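# The day our robot squeezed too hard

Hi! I work at a lab called Lirkia, and I want to tell you about the time our robot made a very big mess. Nobody got hurt, so you can giggle if you like.

Our robot is called Punach. Its job is to move sample tubes from one spot to another, all day long. Some mornings it has 500 of them to get through! I would be yawning by tube 6, but Punach doesn't get bored.

So what went wrong? Well, think about picking up a paper cup full of juice. Squeeze too softly and it slips. Squeeze too hard and - splat! You feel the cup with your skin, and your brain tells your fingers when to stop. A robot has no skin, so Punach uses a sensor, a little part that measures how hard it is pushing.

One day in May, that sensor broke. It kept saying "no push at all," even while the fingers were already touching a tube. So Punach did what it had been told to do and squeezed some more. And then some more! Crack went the tube, and red stuff ran all over the table.
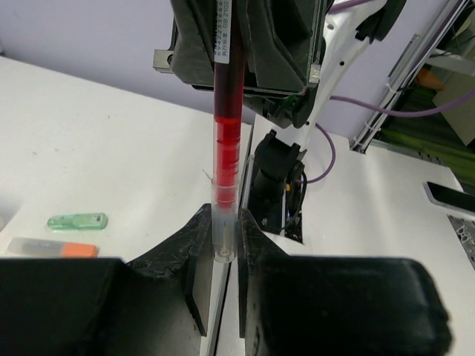
Keir Rankin thought the robot should have noticed the puddle and stopped by itself. Fair point, but Punach wasn't looking for puddles. It only knew about pushing, and the part that knew about pushing was telling fibs.

I hit the big stop button, and everything froze. Then we put on gloves and goggles, because you never touch spilled samples with bare hands (or a robot that might still move). Cleaning up took 2 hours. Yuck.

Now Punach has three ways to stay out of trouble:

- It has two push sensors. If they disagree, it stops.
- Its fingers have a limit, so they can't close past a certain point.
- Before work starts, it squeezes a soft test block, and we check the numbers.

Want to try it at home? Shut your eyes, put on thick mittens and ask a friend to hand you a grape. Pick it up without squashing it - it's harder than you'd think! Annag Baxter squashed three before she got one right.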